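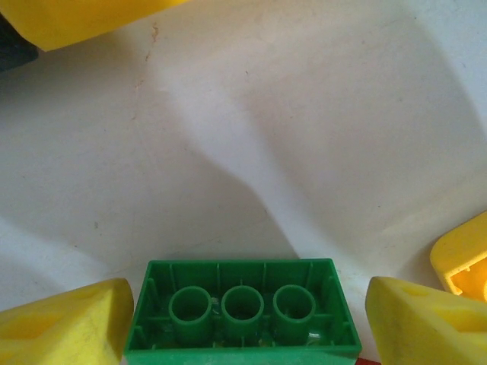

Karlijn Peeters, repères biographiques

Dernière mise à jour : janvier 2019

Comédienne de théâtre et de télévision, Karlijn Peeters est la cadette d'une famille de quatre enfants. Son père était régisseur lumière, sa mère enseignait le solfège. La famille quitte Tallirley quand elle a 11 ans et s'installe à Flestevier, où elle suit toute sa scolarité secondaire. Elle entre ensuite au conservatoire municipal, section art dramatique, et en sort diplômée en 2000.

Premier engagement la même année, dans la troupe permanente du théâtre Powell. Elle y tient des rôles secondaires pendant trois saisons, puis reprend au pied levé le rôle principal de « La Digue », que la troupe joue 33 fois en tournée. La télévision vient plus tard, avec la série « Dernano », où elle interprète une greffière pendant deux saisons. Son contrat n'a pas été reconduit pour la troisième, le personnage ayant été supprimé au scénario.

Elle est mariée à un ingénieur du son et mère de deux filles. Son frère aîné, monteur, a travaillé sur plusieurs épisodes de la série. Elle parle néerlandais et français, et assure elle-même le doublage de ses rôles dans les deux langues.

Reprise de « La Digue » prévue en juillet, au théâtre Powell, dans une distribution partiellement renouvelée.

Commentaires (3)

mado_b
Elle n'est pas la cadette de quatre, il y a une demi-sœur plus jeune, non ?

Théâtrophile
Vue dans « La Digue » à Flestevier. Diction impeccable, mise en scène un peu longue au deuxième acte.

R. L.
La greffière, c'était le meilleur personnage de la série. Je n'ai pas regardé la suite.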